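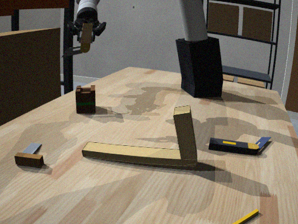 Razia Zaidi bought her kitchen table from a church hall sale in Flunemham and paid more for the van than for the table. It had been varnished several times, badly. She spent most of May sanding it in the yard, and she has eaten at it every day for the 31 years since.

Tables like hers are coming back into use. At Siddiqui, a repair shop on the main street in Jallgate, the waiting list for refinishing is now seven months long. Most of the work is on plain family tables, the kind with a burn from a pan and a child's name scratched near one corner. Owners often ask to keep the name and lose the burn.

The shop starts with the joints. A loose leg is taken off, the old glue is scraped away, and the leg is clamped overnight. Only then does anyone touch the top. Sanding goes with the grain, in four grades of paper, and the last one is done by hand.

Finish is where people disagree. Zaidi uses oil and puts up with the rings. The shop prefers a hard wax from Vallis, which costs more but needs less care - a fresh coat every year or so is enough for a table in daily use.

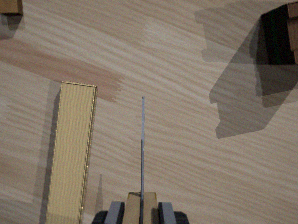 How long should a newly oiled table be left before it is used?

Leave it overnight before setting anything on it, and wait eight days before wiping it with a damp cloth. Hot dishes need a mat long after that.

Zaidi has never owned a mat. She uses a folded newspaper.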